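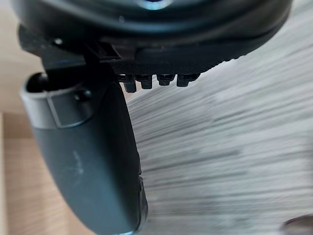
Clear-out week, office end.

I have been putting off the low cabinet since November. It is the one with the wood-grain finish and the two doors, and it has sat by the white furniture for so long that I had stopped registering it as storage. It had become a surface. Things got put down on it and aged there.

What finally moved me was a stapler. I needed one, I knew we owned several, and I spent most of a morning failing to find any of them before buying another. The new one came in a box of 2, so now we own several plus two. I took this as a sign from above, or at least from the stationery aisle, and cleared my afternoon.

The top went quickly. Old mail, a mug, a Zundar catalog I had been saving for reasons that died with whoever I was that spring. Then came the doors, and with the doors came the lock. There is a small keyhole up near the top of the right-hand one, and like all keyholes on office furniture it belongs to a key that lives somewhere else. I have a jar of keys. I tried the whole jar before it occurred to me to pull the handle. It had never been locked. I've had that cabinet through two leases.

Inside was the usual sediment. The upper layer was cables, and under the cables was a layer of the boxes the cables came in, and under that was paper. I found the manual for a Dokow label printer, which I remember fondly, and the labels for it, which I had assumed were gone. I had 48 of them left on the roll. The printer itself went to the recycling place years ago, so if anyone would like 48 labels that fit nothing, they are yours. 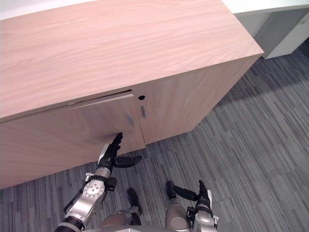
The doors themselves have slot handles, the short dark kind set close together on either side of the gap, and I have come around to them. You can't hang a bag on a slot handle. I know this because every other piece of furniture I own has a bag hanging on it.

My one real rule for the day was that nothing could go on the floor, and it lasted nine minutes. The carpet tiles are the gray streaky sort that hide everything, a feature I admired when we moved in and have regretted every time I've dropped a screw. I laid out a keep pile and a donate pile, and then a third pile whose purpose I couldn't have told you. By four o'clock the third pile was winning. I moved it in front of the white unit so I could reach the other two, and there it began to look settled.

I did try to be sensible about what went back in. Paper goes on the left, behind the bigger door. Anything with a plug goes on the right. I bought a set of Flelton folders for the paper, at a price I'm not going to repeat – all right, it was 70 dollars – and they are very handsome and slightly too tall to stand up. So they lie on their sides, spines facing in, where they can't judge me.

The third pile is in a carton marked Giraldo, the name of the shop the carton came from. It tells you nothing about what's inside, so in that respect the system is working as it always has. I mean to go through it before summer. The top of the cabinet is clear for the moment and I keep walking over to admire it, and this morning I caught myself about to put my coffee down there.

Still no sign of the old staplers.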